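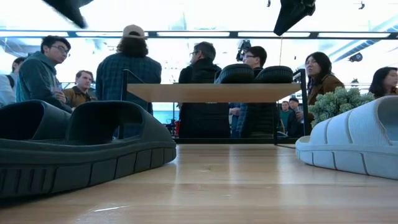
Endix open day – floor safety checklist, with comments
Varnulon demo area, walked at 2:40, doors already open

Visitor line kept 6 feet from the Cotton cell: PASS. Tape is down and people mostly read it.

E-stops within reach: PASS. 2 fitted, both tested. One had a brochure leaning on it. Brochure relocated.

Arm speed capped for demo: PASS. Set to 80 percent of the permitted limit. The sales side asked for more and was given a copy of the limit.

Crowd spacing at display table: COMMENT. Folks bunch up around the slides and stop looking where their feet are. Keep the walkway behind them open.

Display shelf stable: PASS. Pushed it, it stayed.

Cables covered: FAIL. Ramp missing at the Fuentealba booth – they say it's in the van. Recheck before the next demo.

Exits clear: PASS, once the coat rack moved.

2 comments
6 shares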